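The First Six Months: What I Wrote Down at 4 a.m.
Speaker notes, Danylo Panasiuk, Menport New Parents' Evening
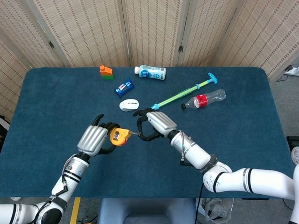 A yellow tape measure, a short length of tape out.

Opening. Wait for the latecomers with prams. There will be latecomers with prams. Don't comment, I was one.

Thanks for coming out after dark with a baby, or for coming out without one and checking your phone every ninety seconds. Both fine. If yours screams, stay put. I've talked over worse, mostly in my own kitchen.

Who I am: Danylo, dad to Illia, who is now six months old and has strong views about socks. I'm not a nurse or a doctor. I work in freight scheduling, so I came to fatherhood believing things arrive when the paperwork says they will. (Pause. If no laugh, carry on.)

The notebook. Hold it up. We started it on the second night home, because neither of us could remember which side he'd fed on, whether he'd fed, or in one case whose turn it was to be upright. It runs to 204 pages. Some of it is in my wife's handwriting, some in mine, and page 19 is in what I can only call seismograph.

Read from page 19:
"Fed. Not fed? Nappy. Other nappy. Why are there two nappies."

Weeks one to three. He slept beautifully from nine in the morning until visitors left. At night he grunted. I had read a fair bit about crying and nothing whatsoever about grunting. He sounded like an old bloke getting out of a beanbag. We rang the nurse line, I held the phone over the bassinet, and a very patient woman told me that was a normal newborn. Give out the nurse line card here, stack is by the urn.

Feeding. Go gently, there will be people in the room having a rotten time. Say what happened to us and leave it there. We planned one thing, did another thing, then did both. The lactation consultant at Okby was terrific and her waiting room had the only comfortable chair I sat in that winter. Illia didn't care about the plan. My mother-in-law cared about the plan. Mrs Hnatiuk next door had a plan of her own, involving barley, and we thanked her for it over the fence every morning until he was on solids.

(If asked about barley: no, we didn't.)

Week six, the bad one. Everybody's allowed a bad one. His crying started at dinner time and finished when it felt like it. I walked him up and down the hallway reciting port codes. My wife cried in the laundry with the dryer on so I wouldn't hear, and I stood in the hallway pretending I hadn't. We'd have been better off doing that in the same room.

Slow down here. Say it plainly. If you feel flat or frightened, or you've stopped enjoying anything, tell your GP or your child health nurse. Partners too. I went in for Illia's needles, the nurse asked how I was sleeping, and I talked for most of the appointment. She'd clearly met my type before. If you are so wound up you want to shake something, put the baby down in the cot, shut the door, go and stand in the yard. He'll be cross. He'll be safe.

Sip of water.

Gadgets. Hands up who's bought something at three in the morning. Keep them up if it plays whale noises.

We had a sleep app called Tradudeo. It claimed to translate cries. You held it near the baby, it thought for a bit, and then it said "tired". It said "tired" for hungry, for wet, for the time he'd got his own hair in his fist and was pulling it. It said "tired" once when I coughed. Best guess going, as it happens, for anyone in our house. We deleted it in April and missed it a little.

What got used: muslin cloths, a dim lamp, a second set of cot sheets, a water bottle you can open with one hand. What didn't: the wipe warmer, the tiny denim jacket, shoes of any description.

Sleep, since it's what you came for. I don't have a method. Things that seemed to help Illia, in the order we stumbled on them: a dark room, the same dull song, putting him down a bit earlier than felt decent. On his back every time, in his own cot, nothing else in there with him. That last part is the nurse's and I'm not going to be funny about it.

He did his first long stretch when he was 4 months old. I woke in a panic and went in to check he was breathing, and woke him. Let them groan. Then he didn't do it again for weeks. People will tell you it's a regression, or a leap, or teeth. My father told me it was the wind.

Splitting the nights. We tried strict turns and kept score, and that went as well as keeping score usually does. In the end I took everything before one and she took everything after, and on weekends we swapped. Whoever was off duty slept in the spare room with the door closed and wasn't to be consulted on nappies. You may not have a spare room, or a second person. If you're doing this on your own, come and see Danielle's table, sorry, the table near the door, there's a list of people who'll hold a baby while you shower. Take the shower. (Fix this bit: the table hasn't got a name.)

Visitors. Ask them to bring lasagne. Let them do the washing up. If they want to hold the baby while you make them tea, the arrangement has gone wrong somewhere.

Close with the last entry, dated January 21, 2022, my wife's writing:
"Laughed at the dog. Proper laugh. D. missed it, was asleep. Left him."

Questions. Biscuits are at the back. Whoever left a dummy on the windowsill last time, it's been washed and it's in the tin.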